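Meltodia Community Kitchen Garden
Progress report to the Stougaard Fund, second stage

We're delighted with where the garden has got to since our last report! All 2 of the promised growing areas are now planted out: the raised beds along the Jinard Street fence and the bigger in-ground plot behind the hall. The in-ground plot was slow going (heavy clay, and a wet August on top of it), but the gypsum has done wonders and we're finally pulling up carrots that look like carrots.

Households signed up to the share table now number 147, well past the target in our application. Between them they took home 1,179 kilograms of vegies, mostly silverbeet, broad beans and potatoes, with a glut of lemons from neighbours' trees thrown in.

The Plinar drip line is in and running on both areas. One joiner split in the first frost and the supplier replaced it at no charge. We still need a lockable tap cover and have left that money where it was in the budget.

The winter talks have been a real joy. We ran sessions on soil, seed saving and keeping the harvest, plus a kitchen-table chat on eating well on a pension, which filled up so fast we're putting on a second. Attendance across the program came to 224.

Still to do before the final report: the tool shed roof, signs for the beds in the four languages people asked for, and the spring seedling order. We'd also like to shift the leftover printing money, $147 in all, across to mulch. Could you let us know if that's okay by you?

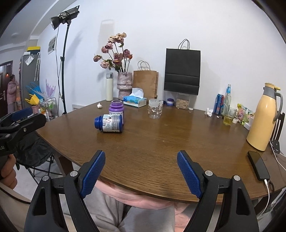
Garlic and two supplement bottles on the table.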